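Waschmaschine müffelt, Kinderwäsche auch

Poulain_M
Hallo zusammen, ich brauch mal Rat! Der Korb steht schon wieder vor der Maschine und ich trau mich kaum, die Kindersachen reinzutun.
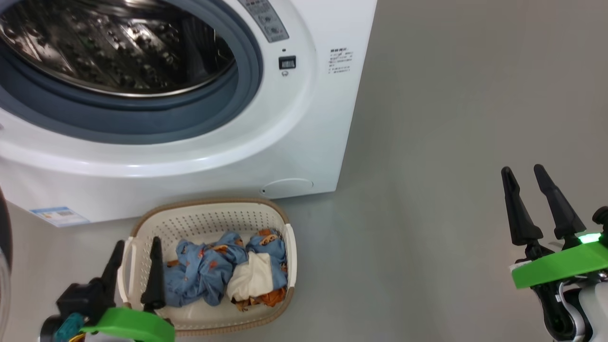 Seit März riecht bei uns alles nach dem Waschen leicht muffig, vor allem die Schlafanzüge. Ich wasche fast nur bei 30 Grad, mit dem Flüssigzeug von Duvach. Gummi schon zweimal abgewischt, hilft nix.

timo_roussel
Einmal leer bei 90 durchlaufen lassen, mit Vollwaschmittel (Pulver!). Und das Flusensieb unten rechts oder links, je nach Modell, wann war das zuletzt offen?

Poulain_M
Äh. Flusensieb. Noch nie ...

Wollsocke274
Na dann ;-) Handtuch drunter, da kommen gern bis zu 2 Liter raus. In den Gummi kippe ich immer einen Schuss Essig.

timo_roussel
Essig würd ich lassen, der geht auf Dauer aufs Gummi. Zitronensäure kalt, wenn überhaupt.

Wollsocke274
Mach ich seit Jahren so, dicht ist sie immer noch.

timo_roussel
Kann ja sein, ich hab trotzdem schon eine Dichtung tauschen müssen. Und Tür nach dem Waschen offen lassen, Schublade auch.

Poulain_M
Ok, erst Sieb, dann 90 Grad. Die Schlafanzüge müssen solange warten, ich meld mich!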